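Chapter 8
A Morning at Proma: Gears on the Bench

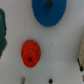

What you will study in this chapter

Gear trains and gear ratios
Compound gears and why they save space
How a robot arm lines up a gear with its shaft
Planning and writing up a plant visit

The open day

Every October, Proma opens its assembly hall in Sturkgate to students from nearby technical schools. Visitors sign in, collect safety glasses, and are divided into groups of 10. The demonstration lasts most of the morning.

Dorottya Kun, a process engineer, runs the first bench. Her robot arm handles plastic gears. A large blue spur gear and a smaller red compound gear lie on a pale work surface, and the camera at the wrist looks at them from close up. Each gear has a dark hole at its center for an axle.

"Find the hole first," Kun tells each group. "The teeth come later."

A gear that sits on its shaft may still fail to mesh with its neighbor. If tooth meets tooth, the arm must turn the gear slightly and try again. In Section 8.3 you will work out how far it has to turn.

Miklós Takács takes over at the second bench, where students enter the positions by hand. Most groups find that a gear lying at a tilt is harder to pick up than one lying flat. Takács asks them to write down each attempt, including the failed ones.

Before you read on

Look at the red gear again. It has a larger toothed section and a smaller section on the same axis. If both turn together, what can you say about their speeds at the rim? Write your answer in your notebook and return to it after Section 8.2.

Key terms: spur gear, compound gear, pinion, hub, mesh, gripper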